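Kirsten, this is the update I promised you on the Bitia repair and lending project, covering July up to now. It's longer than last time, sorry, there was more to say!

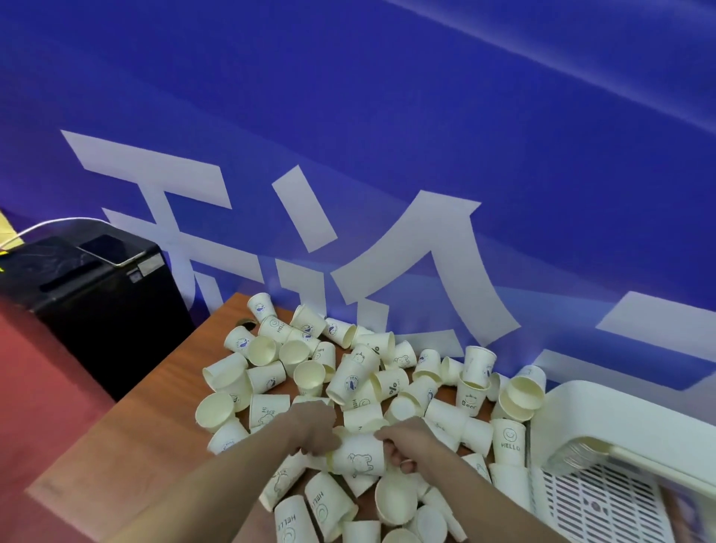

The lending side first, as that's what you asked about on the phone. We've had 301 loans since July, and the things people want are still not the things I bought. I was sure the carpet cleaner would be the star (I fought for it, you'll remember) and it's been out a handful of times. What goes out constantly is the boring stuff: folding chairs, the long ladder, jam pans all through the autumn, and the sewing machine, which now has a waiting list. I'd like to buy a second one in the spring if you're happy for me to move money over from the carpet cleaner's repair pot.

Returns have been good. Two items never came back, a hedge trimmer and a cake stand, and I've stopped chasing the cake stand. Late returns are more of a nuisance. I tried fines for a few weeks and hated it, people went quiet and stayed away, so I dropped them and went over to a reminder text the day before. Much better, though it does mean somebody has to send the texts, and at the moment that's me on my sofa.

Repairs have been slower. Maribel Quispe does the electrical testing and she can only manage alternate weeks until her course finishes, so anything with a plug has had to queue. Clothes, bikes and furniture have carried on as normal. We did lose most of October to the leak in the back store, and I don't think I told you how bad it was. The shelving had to come out and so did a lot of donated fabric. The landlord has mended the roof but hasn't yet agreed to pay for the shelves.

Money: we've spent £2,810 of the grant so far. The biggest single lump was insurance at £935, up on last year, and I did ring round but couldn't beat it. Everything else has gone on parts, testing kit, printing and the booking system. We moved to that in September and I was dreading it, but it's been fine apart from one day when it let three people book the same gazebo.

One thing I got wrong. The plan said we'd run evening classes in basic mending from September, and we've run one. It had 20 people at it and a lovely atmosphere, but it was far too many for one teacher and half of them never got to thread a needle. I'd like to do smaller groups on Saturday-free weeks, or daytimes, and charge a couple of pounds for materials. Would that need a change to the agreement, or is an email enough?

Before the next payment I need to send you the insurance certificate and the revised class plan. You'll have both by the end of January. Could you also let me know whether the underspend on publicity can be carried over?

Thanks as ever for being so patient about the October figures.

29 December 2025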